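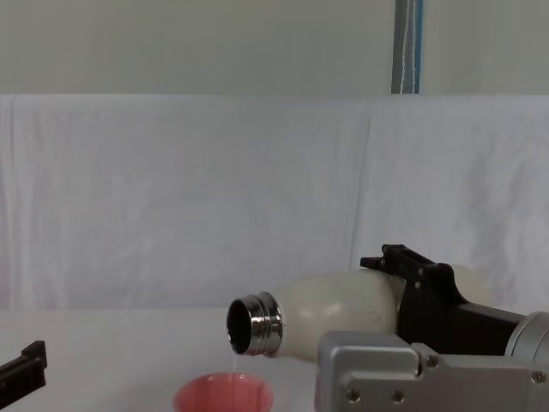
Pouring task check-in, 19 February 2020

Present: Amparo Sotomayor, Brodie Gilchrist, Sun-ja Ban, me (Wilfredo Saludo, taking notes again). Shahnaz Samarakoon sent comments ahead.

1. Where we are
We've got 1,406 episodes in the Birkum set now, all tasks together, and Amparo is happy with that (so am I!). Pouring is still the thin part. We agreed on 200 more pours before we train again, and Sun-ja thinks that's doable if the booking for the second station holds.

2. Bottle and cup
Brodie likes the cream bottle with the metal neck and wants to keep it. Shahnaz wrote that a clear stream going into a pink cup is hard enough to pick out on the chest camera, so could we try colored water for a small batch? Long chat about this one. I said the model has to cope with plain water sooner or later, Amparo said fine, but label the batches separately. We'll do both.

3. Starting positions
Sun-ja went through the last batch and says the cup starts in nearly the same spot far too often. She'll tape a grid on the table, four start spots for now, and we move the cup after every episode. The idle arm stays on its side, gripper clear of the cup.

4. Throwing episodes out
21 pours from the last batch are flagged. Brodie would bin them all. I'd keep the ones where the operator tilts back and tries again, that's useful stuff! Amparo will watch them and decide.

5. To do
Sun-ja: grid on the table
Brodie: food coloring, spare cups
Amparo: flagged episodes
Me: batch labels, and ask Cosgrove about disk space (still no reply)

Moved the Jollora demo talk to next time, we ran over.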